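3/30/24

Sourdough starter drying, second try with the Femero flakes.

Continued from the old notebook, which is full now. The question is still the same: can we dry the starter so that it wakes up in one day after a long time in the jar? Keegan Dufour thinks the drying is too warm. I think the layer is too thick. We are maybe both right.

What I did today. I took the rye starter at its highest point and spread it on baking paper with the long spatula. Three sheets. On the first two sheets I made the layer as thin as I could, so thin that the paper is showing through in places. On the third sheet I left it thick, like before, to have something to compare with. The sheets went on the rack near the window, with no heat and the fan on the low setting.

In September we dried everything in the Callura cabinet and the flakes came out brown at the corners. They smelled like toast, which is nice, but after feeding they made almost no bubbles for 3 days. I don't want to repeat this. The cabinet display also shows a different temperature than my own thermometer and I trust the thermometer more.

Weight of wet starter, all sheets together: 397 g. I forgot to weigh the paper before. Next time weigh the paper!!

The flour is the Grewal dark rye, from the new sack. It takes more water than the old sack, I had to add a spoon two times before it was soft enough to spread. This is one more thing that is changed from the last try, and I am not happy about it, but the old sack is finished.

Keegan asked if we can store the flakes in paper bags. I would say no, glass with a tight lid. The flakes from Stisirier bakery came in paper and they were already soft when I opened them. To wake up: crush, cover with lukewarm water, wait until it is soft, then feed with the same weight of flour. Don't feed before it is soft, it makes lumps.

To do: ask for the price of small jars. Turn the sheets tonight. Check if the thick one is cracking in the middle. Find out who took the good scale, the one that goes to 3000 g, because the small one jumps by 2 g when the fan is running.

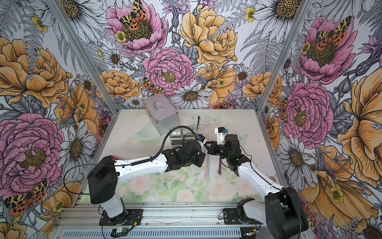
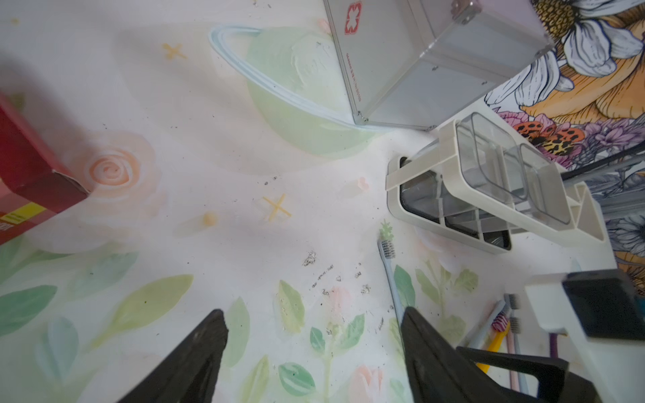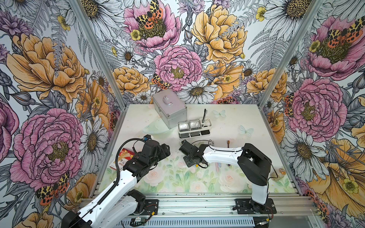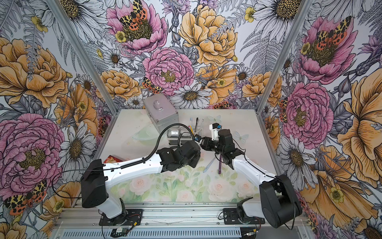
Floral walls in all four, only at the edge in the second, which is mostly the tabletop with the ringed planet print.

Recent entries
Rye or wheat for the mother jar
Callura cabinet, temperature check
Stisirier flakes, first feeding
Lids that do not close
Crumb notes, Keegan's loaf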